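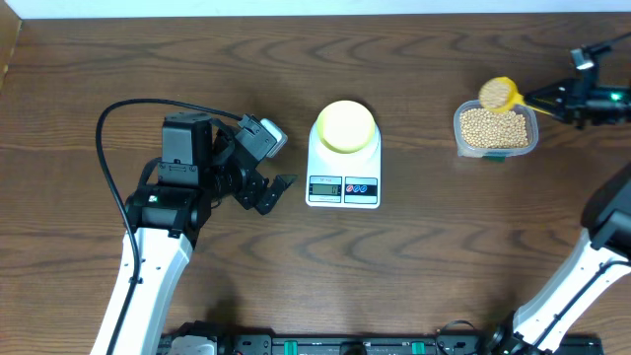 The kitchen scale, on the dark table, with the yellow bowl on it.

October, after supper. I moved the scale from the counter to the table because I am tired of weighing flour with my elbow against the bread box. The bowl is the small pale yellow one from Kereama. It holds enough for one loaf if I add the flour in 2 goes. The display says 0 with the bowl on, so I can leave it there and not do the subtraction in my head.

I had been using cups until last month, and no two loaves came out the same. The Gruvora recipe is all in grams anyway. Tomorrow I want to try the rye again with less water. I wrote the amounts on the back of an envelope and put it in the drawer with the spare batteries, 6 left in the pack.

The table needs oiling before winter. The grain hides most of the marks but I can feel the dry patches near the window end. I should still have half a can in the basement.

Fed the starter at 9. Need rye flour, salt, parchment. Also call about the oven door, which still does not close all the way unless I lean on it.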